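3.2 Where leftover rice ends up

Draft section, Boyer and Cifuentes, household food waste study (Ludier site). Numbers not final.

Diaries first. 73 households returned a full set, 45 of them with the kitchen bin weighed at the end of each week. The rest gave us diary only, so kept apart in the analysis. Rice came up far more than we'd planned for. Bread was meant to be the main item, the diary form has a whole page for bread and one line for rice. We kept the form as it was so the weeks could be compared.

Most rice was thrown out by the spoonful. People wrote "a bit left", "scrapings", "not worth keeping". Three homes binned whole pans, all after a guest didn't turn up. Amounts under a spoonful were hardly ever written down, and we think this is where diary and bin weights part company. Iker Cifuentes went back through the diaries in January and recoded every entry with no amount given as "trace". Capucine Boyer did the same blind. They disagreed on four entries, settled by talking it over.

Spillage is a seperate matter. It happens at the table, between tray and plate, and gets wiped up with a cloth. It goes down the sink or on the floor and never reaches the bin (Figure 4). Lindqvist's table method would catch it but takes far too long for a home visit. We left it out of the totals. 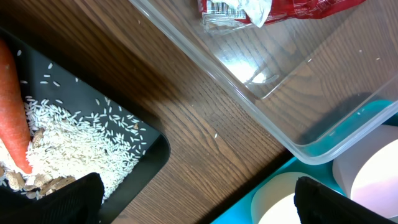
Figure 4. A tray of food and a teal tray with a white cup on a wooden table, with a single grain of rice on the wood between them.

3.3 Storage and second meals

Households that moved rice into a lidded tub the same evening threw away less of it. Not a surprise. The link held for small homes and large ones, weaker for homes with teenagers, where the tub was often empty by morning and the diary keeper had no idea who ate it. We coded these as eaten.

Fridge space matters more than we we expected. In the Skesar flats the fridges are small, and rice was the first thing to go when shopping came in. Several diary keepers said they'd have kept it if there was room. Freezing was rare in both sites. Reasons given were mostly taste, then forgetting it was there.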